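Semell Volleyball
@semellvb

Spring season wrap and summer dates. Long thread, so grab what applies to your kid's team.

First, the numbers. We had 399 players go through the spring program across both gyms. League play ends with the matches on Sun 22 April. No practice the Monday or Tuesday after that. Gyms are closed for floor work.

14s Blue finished second in the Wolde bracket. They dropped the first set of the final 25-19, took the second, and lost the third 15-12. Serving was the best it has been since January. Serve receive still needs work and the girls know it.

16s lost their setter to an ankle sprain in the quarterfinal. Annelies Hämmerli moved over from right side and ran the offense for two matches with one day of practice. Good job, Annelies.

Summer skill clinics: six sessions, Mondays and Wednesdays, 5:30 to 7:00 at the Militz gym. Cap is 39 players per session. When it's full it's full. There is a waitlist, and last year most of the waitlist got in by the second week.

Clinic split is by skill and not by age. Coach Trummer places everyone on day one. If you think your player is in the wrong group, wait until after the second session and then email him. Please don't bring it up courtside.

T-shirts: we're switching to white for the clinics. Players can wear the club one or any plain white tee of their own. Doodles and names in fabric marker are fine. Keep it school appropriate.

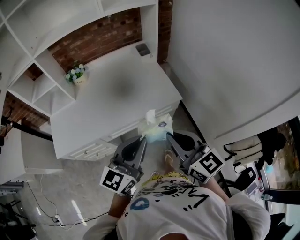

White tee, marker-style doodles on the front.

Knee pads are required for clinics. Ankle braces are optional unless you're coming back from an injury, in which case bring the note from your doctor. Water bottle with a name on it. The lost and found has a full shelf of bottles without names.

Fundraiser total from the serve-a-thon is $1,101. That covers the new antenna set and most of the ball order. Geetha Nambiar handled all the pledge sheets. If you still owe a pledge, you can pay at the front table before any clinic.

Coaching change: Ottilie Wyss is moving up to the 18s in the fall. Andri Baumgartner takes over the 14s. He has been assisting with that group all spring, so the girls already know how he runs a practice.

Tryouts for fall are in August. Dates go up once Militz confirms court time. Don't ask the front desk, they don't have them either.

Registration link is in the bio. Payment plans are the same as last summer, half at signup and half by the third session.

Correction to the clinic post: Wednesdays start at 5:45, Mondays at 5:30.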